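Two Altars, One Roof

Preka, a hill town of 900 people, has a Catholic parish and an Orthodox parish sharing the same church. It has worked for 183 years. Mostly.

December 12, 2021

The bell rings twice on Sunday mornings in Preka. First time for the Catholics, at eight. Second time for the Orthodox, at half past ten. In between there is a gap when the incense from one service hasn't cleared and the candles for the next are already being lit, and people from both parishes stand on the steps and talk about the price of firewood.

That gap is what I came for. Got there late, missed the first bell. Bus from Linodura takes the long way round in winter and the driver stops for cigarettes.

The church is small, whitewashed, damp along the north wall. Inside, two altars. The Catholic one faces you as you come in. The Orthodox one is off to the left behind a painted screen, in what used to be a side chapel and was widened later, badly, so the floor drops a step you don't see until you are on it. I didn't see it.

The arrangement goes back to a fire. The Orthodox church at the bottom of the hill burned, there was no money to rebuild, and the Catholic priest of the day offered the chapel for one winter. The agreement was a single page. It says nothing about when the winter ends.

There were bad years. In one of them each side put its own lock on the front door and for a whole Lent you needed both keys to get in. The older people tell this story against themselves, laughing, but they still know whose family held which key. A hymn book went missing in that time and is still brought up.
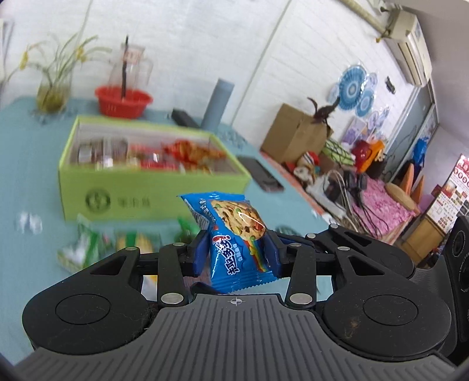 Easter, twice

The calendars are the hard part. Most years the two Easters fall on different Sundays, so one parish is in full feast, white cloths, lilies, the lot, while the other is still fasting on the far side of a screen. The flowers get moved. Then moved back. Some springs the Orthodox feast runs into May and the lilies are long finished, and they use lilac from the school yard.

When the dates match, they hold one procession. Both priests, both crosses, up to the cemetery and down again. Singing alternates, verse by verse, in two languages, and teh slower side always wins. On those years people come home from Watberg and further off, and attendance has reached 1,100, more than the town itself. Cars parked all the way to the sawmill.

Marriages across the aisle are common now. They used to be a scandal. The custom these days is to marry in the bride's rite and baptize the first child in the groom's, though I met a couple who had done it the other way around and no one seemed to mind much. Funerals are simpler. Everyone goes to all of them.

The roof question

The roof is what worries people. It leaks over the screen, where the oldest icons hang, and a plastic sheet has been up since last winter. Fekete, the building firm from down the valley, looked at it in the spring and said the beams would last another 5 years if nothing heavy fell on them. Snow is heavy.

Paying for it means deciding who owns it. On paper, the Catholic diocese. But the chapel was widened with Orthodox money, and the bishops on both sides would have to sign, and letters between the two offices move slowly. Meanwhile the parishes have a joint collection box by the door, one slot, no label. It was put in over the summer. I was told almost everybody uses it, including a few people who go to neither service.

The second bell went while I was still writing this down on the steps. The men put out their cigarettes. Some of the Catholics went home, a few went back inside for the singing, which they said is better on that side, and sat at the back with there coats on.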